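Corau textile sorting: progress report, April

Collection
Intake from the Vileck and Yang drop-off points reached 3,000 kg this period, against a target of 2,000 kg. Most of the increase came from household linen. Wet loads remain a problem at Yang, where 4 deliveries were refused.

Grading
So-ying Tsang has revised the grading sheet. Mixed-fibre knitwear now has its own category and is weighed separately. Re-grading the older stock is still under way — 900 kg remain.

Resale
Zelport has agreed to take first-grade cotton until the end of the grant. A price for second-grade material has not been settled.
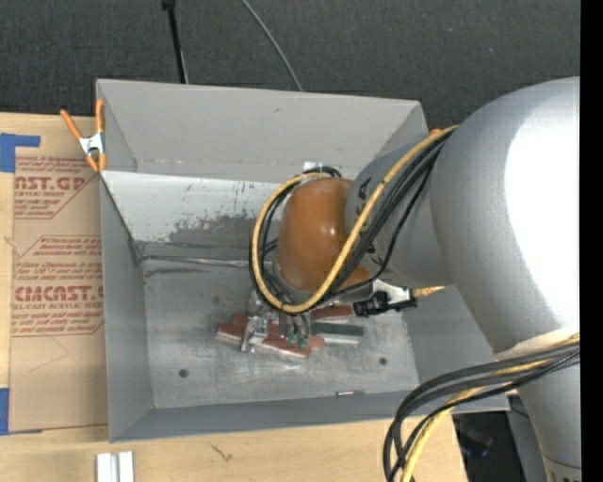 Next period
Mei-kuen Man will fit a cover over the Yang container and send the revised budget for transport.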